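How to Wash and Dry Pillows at Home

Filed under: Bedroom, Laundry Basics
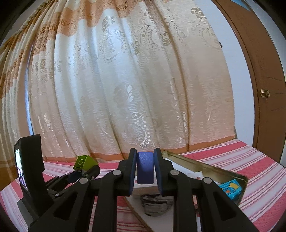 What you need

- A washing machine large enough for two pillows
- Mild liquid detergent
- Baking soda
- White vinegar
- A dryer, or a rack and a dry, airy room
- Two clean tennis balls or wool dryer balls
- A soft brush or a vacuum with an upholstery tool

Allow most of a day. The washing is quick and the drying is slow, so start in the morning if you want to sleep on the pillows that night.

Check the label first

The care label is sewn into a side seam, usually under the pillowcase opening. Most polyester, down and feather pillows can go in the machine. Memory foam and solid latex can't. Water breaks up the foam, and a soaked foam pillow is heavy enough to tear when you lift it. If the label is gone, squeeze the pillow. Fiberfill and down bunch up in your hand, while foam springs back in one piece. Buckwheat and other hull pillows have to be emptied before the cover is washed, and the hulls must stay dry.

Look over the seams as well. A small gap will become a large one in the wash, and feathers are hard to get out of a drain filter. Sew any gap closed with a double thread before you start.

Step 1. Treat the stains

Take off the pillowcase and the protector and wash those separately with your sheets. Mix a spoonful of detergent with warm water and work it into any yellow patches with a soft brush. Leave it for half an hour. For older marks, use a paste of baking soda and a little vinegar. Let the fizzing stop before you brush it in. Don't use bleach on down or feathers.

Step 2. Load the machine

Wash two pillows at a time so the drum stays balanced. In a top loader, stand them upright on opposite sides of the agitator. In a front loader, lay them flat with one behind the other. Don't add towels or sheets to fill the space.

Step 3. Wash

Choose the gentle cycle and warm water. Use half the detergent you would use for a normal load. Too much soap stays in the filling and makes it stiff. Add a second rinse, and if your machine lets you, a second spin at medium speed. When the cycle ends, press the water out between your hands. Never wring a pillow.

Step 4. Dry

Polyester goes in on low heat with the tennis balls. Down and feathers go in on air only or the lowest heat setting. Stop the dryer every half hour, take the pillows out, break up the lumps with your fingers and turn them over. Down may need three or four rounds.

Without a dryer, lay the pillows flat on a rack near an open window and turn them every hour or two. Full sun is fine for polyester.

A pillow can feel dry on the outside and still be damp in the middle. Press down hard in the center and hold for a few seconds. If it feels cool, keep drying. Damp filling grows mildew, and the smell doesn't wash out easily.

Foam pillows

Remove the cover and wash it by itself. Vacuum both sides of the foam. Sprinkle baking soda over it, leave it for an hour and vacuum again. Wipe spots with a damp cloth and a drop of detergent, then with a second cloth and plain water. Let the foam air dry completely before the cover goes back on, and keep it out of direct sun.

How often

Wash pillows two or three times a year, and protectors once a month. If a pillow stays folded when you fold it in half and let go, the filling is worn out and washing won't bring it back.

Last updated 09/02/2026

Related articles

How to Fold a Fitted Sheet
Getting Sweat Stains Out of a Mattress
Duvet or Comforter: Which Is Easier to Wash?
What 200 Thread Count Means on a Sheet Label
Storing Winter Blankets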